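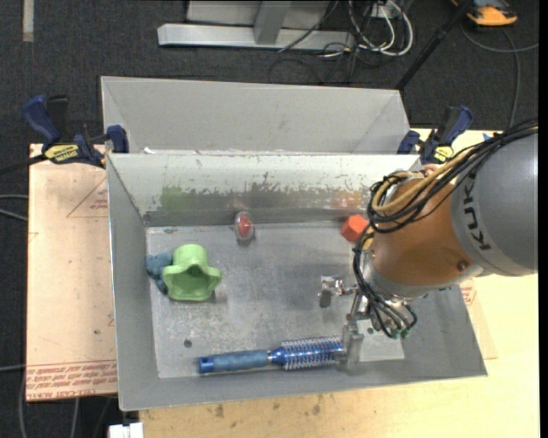

生活用品と収納 第6回 配布メモ
担当 アナイェリ・トバル
2021年4月7日

前回の残りから。時間足りなかったので引き出しの仕切りの話は飛ばします。プリントの後ろの方、各自で読んでおくこと。

今日のテーマ:雑多な箱。形も用途もばらばらの小物が一つの容器に入っている状態をどう読むか、どう仕分けるか。

用語メモ
一時箱 … とりあえず入れる箱。行き先が決まっていないもの用。
定箱 … 中身の種類が決まっている箱。
混箱 … 一時箱が長く放置されたもの。教科書の「混在容器」と同じ意味。試験ではどちらで書いても可。
床面 … 箱の底の内側。容器の外の床ではない。去年ここを取り違えた答案が多かった。
かさ … 見かけの体積。カップは中が空洞でもかさを取る。

1. まず容器を見る

中身の前に箱。順番を逆にしないこと。学生はだいたい中身から書き始める。

金属の箱。丈夫、洗える、重ねても歪みにくい。音がうるさい。底が擦れて白っぽい筋がつく。内側の塗りが剥げて地金が出ることもある。傷は使えば増えるもので、それだけで捨てる理由にはならない。ただし縁の欠けと、手の当たるところのささくれは別。指で触る前に目で見る。

プラスチックの箱。軽い。静か。静電気でほこりを呼ぶ。日なたに置くと色があせる。
布の箱。形が崩れる。濡れたものは入れない。
紙の箱。短期だけ。底が抜けてから替えるのでは遅い。

壁の傾き。上が広く下が狭い箱は取り出しやすいが、底面積は見た目より小さい。容量の計算で上の口の寸法をそのまま使う人がいる。減点します。底と口の両方を測る。高さは内側で。

つやのある壁は中の物の色を拾う。緑のカップのそばの壁が緑っぽく、橙色の物のそばが橙色っぽくなる。写真の記録で「壁に緑の汚れあり」と書いてしまうのはこれ。汚れか映りこみか、物を動かしてみればすぐわかる。動かせないときは「緑色を帯びる(映りこみか)」と書いておく。

隅。ここにたまる。小さい点のようなものが底にあったら、傷、汚れ、穴、付着物のどれかを確かめてから書く。わからなければ「暗い点」でよい。わからないものに名前を付けない。この講義で一番言いたいのはここかもしれない。

2. 中身の書き方

冒頭の写真の手前の箱を例に使う。書き取りは次くらいの細かさで十分。

緑色のカップ 口が波形 横倒し
青緑の毛羽だったもの 用途不明
透明包装の小物 中に赤いもの
橙がかった赤の六角形のブロック
青いロールブラシ 髪用

以上。順番は左からでも奥からでもよいが、途中で変えない。

よくある書きすぎ。「子供用のカップ」。誰用かは書いていない。「お菓子の袋」。包装の中身が読めないなら赤いもの、で止める。「おもちゃのブロック」。形と色まで。青緑の毛羽だったものは、タオル、ぬいぐるみ、掃除用の手袋、と毎年いろいろな答えが出る。カップの陰で一部しか見えていないのだから、用途不明のままで正解。

逆に書きたりない例。「ブラシ」だけ。髪用か、食器用か、靴用か。毛の付き方を見ること。円筒の頭に毛が並んでいれば髪用のロールブラシ。柄の端に小さい穴。これは吊り下げ用で、置き場所を決める手がかりになるので必ず書く。

3. 仕分け

手順だけ書きます。理由は口頭で。

(1)机の上に布を敷く。
(2)箱を手前に引く。空き箱をもう一つ用意。
(3)大きいものから出す。
(4)包装されたものは開けずに横へ。
(5)用途不明のものは最後まで残す。
(6)底を拭く。
(7)戻すものだけ戻す。

(3)補足。大きいものから、と書いたが、引っかかっているときは上にあるものを先に。ブラシの毛に糸や繊維がからんでいることがある。引っぱらない。毛羽のあるものとブラシは同じ箱に入れないのが原則。取るのに時間を食う。

(5)補足。不明のものを捨てる判断を最初にしない。エミリアーノ・バラハスの実習報告(参考資料2)では、最初に不明品を捨てた班が後で部品を探し回ることになった。ケトルのふたのつまみだったそうです。報告書の後半に写真あり、白黒コピーですみません。

4. 行き先の決め方

使う場所で決める。色では決めない。青いものを青いもの同士で集めるときれいに見えるが、髪のブラシが台所に行ってしまう。

カップ … 食器なら食器棚。口をすすぐ用なら洗面所。ペン立てに転用しているなら机。形だけでは決まらない。使う人に聞く。
縁が波形のものは伏せて置くと縁のところどころが浮くことがある。水切れはよい。ただし重ねにくい。同じ形どうしなら重なる場合もあるので試す。
ロールブラシ … 洗面所。吊るすか立てるか。箱の底に寝かせると毛がつぶれる向きが固定される。穴があるならフック。穴が小さいときはフックの太さを先に測る。買ってから入らない、が多い。
包装された小物 … 未使用品として別に。開封日を書く欄を作る。
ブロック … 同じ形の仲間がいるか探す。いれば一緒に。一個だけなら不明品の箱へ一旦。
毛羽のあるもの … 洗えるかどうか。表示があれば表示に従う。なければ水で湿らせた白い布で目立たないところを押さえて、色が移るか見る。

迷ったとき用の一時箱は家に一つだけ。増やすと全部が一時箱になる。箱の数を増やして片付いた気になるのはゼイベデ・ビルギン先生の言う「容器太り」。プリント2枚目に先生の図。

5. 箱を二つ並べるとき

前後に置くか、左右に置くか。机の奥行きによる。

前後。幅を取らない。手前が作業用、奥が待機用。奥の箱は中身が見えにくくなるのでラベルは上縁か側面に。正面に貼ると手前の箱で隠れる。
左右。両方見える。腕の動きが横だけで済む。幅がいる。

同じ型の箱を使うと入れ替えがきく。違う型だと高さが合わず、腕が当たる。演習室の箱は同じ型で注文したつもりが、Fendovの旧型とVellardの型が混ざっていて、縁の高さが違います。重ねるときは必ず同じメーカーどうしで。底に刻印。

机との間。金属の箱を木の天板で引きずると天板に線がつく。持ち上げる。重くて持ち上がらないなら入れすぎ。フェルトを四隅に貼ってもよいが、砂を噛むとかえって傷になるので月に一度はがして見る。

6. 容量の目安(板書したぶん)

底面を上から見て、物に隠れていない部分が40%以上あること。これを下回ると下のものが見えなくなり、掘るようになる。掘り始めたら混箱。
深さは半分まで。
重さは2000 g まで。演習での上限です。家庭ではもっと入れても壊れないが、片手で傾けて底を見ることができなくなる。
40%は目で見当をつけてよい。ただし報告書には上から撮った写真を付けて、どの部分を底面と見たか線で囲むこと。影になったところも底面に数える。ここ毎年質問が来る。

カップのように倒れて場所を取るもの。立てれば底面が空く。立てて安定しないなら寝かせる。寝かせた場合、口の向きを揃えて書く(手前向き、奥向き、左右)。中に小物が入り込むので、動かす前に中をのぞくこと。

7. 拭き方、洗い方

金属の箱。乾拭き、次に固く絞った布、最後にもう一度乾拭き。地金が見えているところは水を残さない。研磨剤入りの洗剤は使わない。白っぽい擦れは拭いても取れないことが多い。取れないなら傷。記録に「擦れ」と書いて終わり。
ブラシ。髪を取ってからぬるま湯。柄まで沈めない。毛を下にして乾かす。
カップ。波形の縁は谷のところに水あかが残る。スポンジの角で。
包装品。外だけ拭く。

洗剤の名前を聞かれたが、指定なし。中性ならなんでも。演習室にあるのはグロムゲイト(Gromgate)の詰替え。薄めて使うこと。原液で使った班があって泡が切れませんでした。

8. 質問が出たところ

Q 用途不明が多すぎるときは。
→ 半分を超えたら分類の前に使う人へ聞き取り。聞き取り票は棚の下段。

Q 透明の包装は開けて確認してよいか。
→ 演習では不可。中が見える範囲で書く。

Q 色の呼び方。青緑とティールのどちら。
→ どちらでも。一つの報告の中で統一。「橙がかった赤」と「赤」は分けて書く。包装の中の赤とブロックの色が混ざると読む側が困る。

Q 物の一部だけ見えている場合の大きさ。
→ 見えている部分の大きさだと書いた上で記入。全体を推定しない。

Q マダレナ・カリーリョの教科書と今日の手順の順番が違う。
→ 違います。教科書は拭いてから仕分け。講義では出してから拭く。試験は講義の方で採点。

9. 課題

家の箱を一つ選ぶ。引き出しは不可、持ち運べる箱に限る。
・上から見た写真 1枚
・容器の記述(素材、壁の傾き、傷、映りこみの有無)
・中身の書き取り 用途不明はそのまま
・行き先の案
・仕分け後の写真 1枚

きれいにしてから撮り始めないこと。最初の写真は今のままで。
中身が多い箱を選んだ人は、見えているぶんだけの書き取りでかまわいません。掘らない。
提出は演習室前の箱(灰色の方)。名前を書き忘れる人がいるので裏面にも。

次回:瓶と缶。Szilágyiのカタログのコピーを配るので、今日のプリントと一緒に綴じて持ってくること。はさみも。

欠席者のプリントはレフヒオ・アヤラさんが預かっています。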